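Kraft paper

Kraft paper is a strong, usually brown paper made from wood pulp by the kraft process. It is used for wrapping, bags, sacks, packing and covering work surfaces.

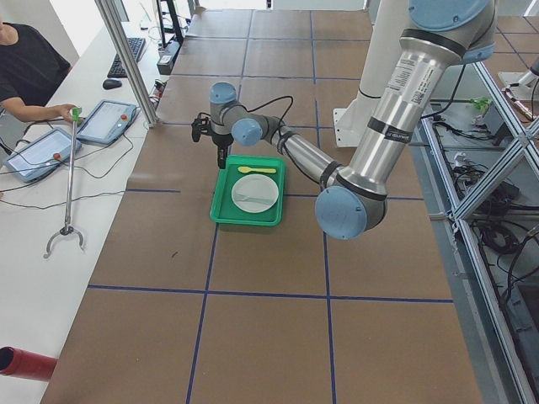
Brown paper on a worktable, marked into squares with dark blue tape

Manufacture

Wood chips are cooked under pressure in a solution of sodium hydroxide and sodium sulfide. This dissolves most of the lignin that binds the wood fibers and leaves the fibers long and largely undamaged. The pulp is washed, screened and formed into a sheet on a paper machine. Softwoods such as pine and spruce give the strongest sheets. The natural color of the pulp is brown, and bleaching produces white kraft. Most of the spent cooking chemicals are recovered and used again, and the dissolved lignin is burned to supply heat to the mill.

Properties

The sheet resists tearing and stretching better than newsprint or most printing papers. It is porous unless coated, takes ink and glue well, and can be recycled several times before the fibers become too short. Paper with one glossy side, called machine-glazed kraft, is made by drying the sheet against a large polished cylinder.

Uses

Heavier grades are made into cement, flour and animal feed sacks. Lighter grades are used for grocery bags, envelopes and parcel wrap. Linerboard, the flat outer layer of corrugated cardboard, is also commonly made from kraft pulp. Painters, tailors and craft workers use rolls of it for table covers, floor protection and full-size patterns.

Local production

The Brirner mill at Grostwood made sack paper for farm suppliers and ran a single machine for 50 years. It employed 202 people at its peak. A smaller plant at Sellosley bought Brirner paper in rolls and turned it into grocery bags on five folding machines, four of which were later sold to the Ranasinghe company. Celeste Lucero's history of the two plants, Brown Paper Towns, draws on wage books and letters kept at the Grostwood library.

See also

Corrugated fiberboard
Paper bag
Sulfite process
Wood pulp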